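Clothing swap needs folders, and I can vouch for the job

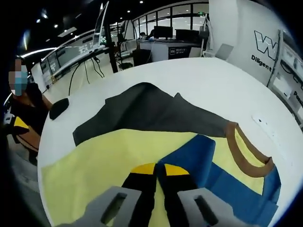

What's going on at Sustmont

I've been going to the Flivutstead clothing swap for years and I always figured the piles folded themselves. Well, this spring I signed up to help sort, and I am now a person with opinions about sleeves!

The next swap is in June, and Sustmont has let us use its office as a sorting room again. Jamila Sikder, who got the whole thing going, told me that 400 pieces have come in so far. We've folded 200 of them. You can do the math on that one yourself.

The work is pretty simple. You grab something, spread it out on a table, smooth it down and check it over for stains and missing buttons. Then you fold it and put it on the right stack. Dark gray things go with dark gray things, yellow with yellow, and so on (blue is its own headache, as everybody has a different idea of where navy stops). I like the round white table best because you can get at a big piece from any side - the long desks are fine for T-shirts but not much else.

Dale Lachance folds everything in thirds. Thư Triệu rolls. They've agreed to work on separate stacks, and I've been told to pick a side and I won't.

What we could still use is kids' coats, plain pants in any size and more hangers. Please wash things before you bring them in, and go through the pockets. I found a grocery list and a very old mint in one pair of pants, and I'd like that to be the last mint.

How to help

Sorting goes on until the swap opens, and you can come for an hour or stay all afternoon. There are 3 tables and plenty of room at each one. Lộc Cù has the sign-up sheet at the front desk, and he'll point you to whichever stack is tallest. Bags can be left with him too - just tie them shut and put your name on them if you want the bag back.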